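Speaker notes: Eating Out Close to Home
(spring supper club talk, Samow library, upstairs room)

Hello, hello, and thank you all for coming out on an evening in March when the soup at home was probably already calling you. Wait for people to find chairs. Mention the coats go on the rack by the stairs.

Start with the question I get most: where should I take my sister when she visits? Everybody has a sister, it seems, and she always visits hungry.
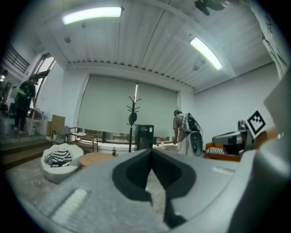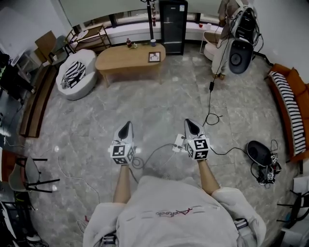
My answer for the last year has been Skusel, down on the corner past the shoe repair. I went in for the first time because it was raining and I'd forgotten my umbrella (tell the umbrella story if they're a laughing crowd, skip it if not). Vsevolod Romaniuk does the cooking, and he'll come out and tell you what to order whether you ask him or not. Let him! I would never have picked the cabbage rolls on my own, and now I dream about them.

Talk about the bread here. Dark rye, still warm, with a soft butter that has dill and a little garlic in it. My husband ate the whole basket before the menus came, and they brought us another without a word.

Prices: dinner for the two of us, with a shared dessert, came to 165 dollars at Denitard, the fancy place by the river. Lovely evening, I'd do it again for an anniversary. But the duck was a touch dry and I could hardly hear the waiter over the music. At Skusel we eat for a good deal less and can hear each other the whole time.

Pause for questions. Someone will ask about parking. Lot behind the bank, free after 5.

Then breakfast, my favorite subject. Bright is the little diner out on Route 470, and yes, it's a drive, and yes, I think it's worth it. Order the potato pancakes and ask for them well done, with the applesauce on the side. Three of them make a plate, and I've never finished mine. The coffee is plain diner coffee and they keep it coming. Go early if you want a booth, particularly if you've got grandchildren with you, as the counter stools spin and you'll never get them to eat.

A word on going back to a place. My first lunch at Bright was only so-so, cold toast and a long wait, and I nearly crossed it off. A neighbor talked me into trying it again for breakfast and I'm so glad she did.

Pass the sign-up sheet for next month's supper. Remind them to write down allergies, and to print clearly, please!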